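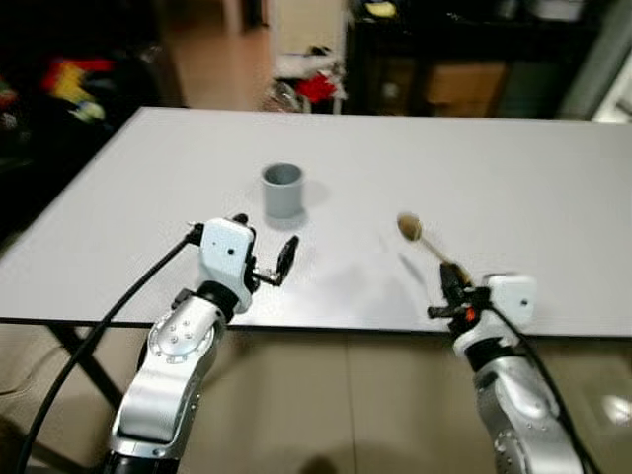 How many examples should we record per task before training begins?

Our department at Heywood is preparing a set of demonstrations in table-top handling with a two-armed system. Each episode is recorded by an operator and then labelled in Larka. At present the operator holds the wooden spoon in the right gripper while the grey cup stands towards the back of the table, and we vary the starting positions between episodes. We have 130 episodes of this task. Our supervisor has requested 292, and I should be grateful for advice on whether that number is justified.

Posted by Skikham_Lab

Kastriot Živković
The total matters less than the spread. In our own work, 171 episodes with varied starting positions gave better results than a larger set recorded from one position. I would recommend the following.

Hold back a portion of the episodes for testing before any training takes place.

Keep failed attempts, but label them separately -- they should not be mixed with the successful ones.

Review the wrist views as well as the head view. Fast movement blurs small items, as with the metal utensil in the orange bowl, and an operator watching only the head view may not notice.
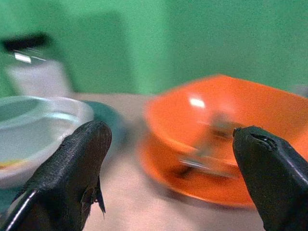
Record the operator's name with every episode. Differences in style between operators are considerable.

Hikus
100 was sufficient for us. It depends on the task.

heywood_reader
I agree with the first reply. Please also confirm that the clocks of all cameras are matched -- we had to discard our July recordings for this reason.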